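Section 4: Caring for Your Pelleo Table Top

Now that your Pelleo is standing level on its own feet (if it still rocks, please go back to Section 3 and give the levelers another turn), we come to the part of owning a table that goes on for years, and that most of us at Jundell have grown rather fond of. A pale top shows every coffee ring and every pencil mark, and it also comes back beautifully with very little effort. You will not need any special product. A good cloth, warm water and a drop of ordinary dish soap will see you through nearly everything a family can do to a table.

Before you begin

Have these ready, so you aren't walking back and forth to the sink with dripping hands:

One textured cotton cloth for washing
One dry cloth for finishing, as soft as you like
A bowl of warm water
Mild dish soap
A pencil eraser, the plain white kind (only for scuffs)

CAUTION: Do not use scouring powder, steel wool, bleach or the rough green side of a kitchen sponge. These leave fine scratches that hold dirt, and a scratched top cannot be polished back at home.

CAUTION: Do not pour water straight onto the top. It finds its way to the joint between the two leaves and can make the edges swell.

4.1 Everyday wiping

1. Clear everything off, including the things that "never move." The fruit bowl is usually where the sticky ring is hiding.

2. Brush crumbs into your hand with the dry cloth. Grit dragged around under a wet cloth is the most common cause of scratches we see.

3. Dip the washing cloth in the warm water and wring it out hard. It should feel damp and leave no puddle behind it.

4. Fold the cloth in half, and in half again. You now have a nice thick pad, and you can turn it to a fresh side whenever the one you're using gets grubby.

5. Wipe from the far edge toward you in long, overlapping strokes, and go lightly. If you find yourself leaning on it, move on to 4.2.

6. Dry the whole top right away, following the same strokes.

A word about cloths, as we get so many letters on the subject. Flat, shiny cloths tend to push a spill around the table, while one with raised loops or ridges has somewhere for it to go. Color is entirely up to you, though we do suggest a strong one, if only so that you can find it again on a pale top! Wash a new cloth twice by itself before its first use so that any loose dye ends up in the drain and stays off your table.
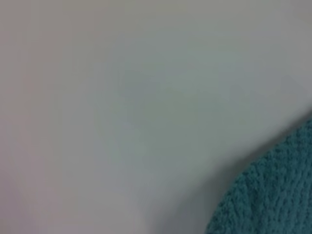

Fig. 11. Textured teal cloth against a pale surface.

It helps to look at the top from a low angle with daylight coming from the side, early morning being our favorite time for it. Pale surfaces pick up tints from whatever is near them, and a shadow or a reflection can easily pass for a stain. Move your head a little. If the mark moves too, put the cloth down and go have your breakfast. Sarmīte Rebane, who answers our customer letters, once spent a good part of an afternoon scrubbing at the reflection of a lampshade, and she has asked us to include this paragraph.

4.2 Stubborn marks

1. Add one drop of dish soap to the bowl and stir it with your fingers.

2. Lay the damp, folded cloth over the mark and leave it for 4 minutes. Dried jam and porridge may want the same again.

3. Lift the cloth and wipe in small circles, working from the outside of the mark inward.

4. For gray scuffs, let the top dry completely and rub gently with the eraser. Brush away the bits.

5. Rinse with clean water on a well-wrung cloth, then dry.

NOTE: Ballpoint ink and turmeric are best caught early. A faint shadow may remain after cleaning, and it often fades over a few weeks in a bright room.

4.3 Looking after the cloth

Shake it outdoors, wash it warm, and skip the fabric softener, which coats the loops and leaves a smeary film on the table. Hang it up to dry between uses. Please don't leave it bunched up on the table top overnight, however tidy the rest of the kitchen looks, as trapped damp can dull the finish underneath.

If a mark is still there after two rounds of 4.2, stop and write to us before trying anything stronger. The address is on the card inside the drawer, next to the spare felt pads you will need for Section 5.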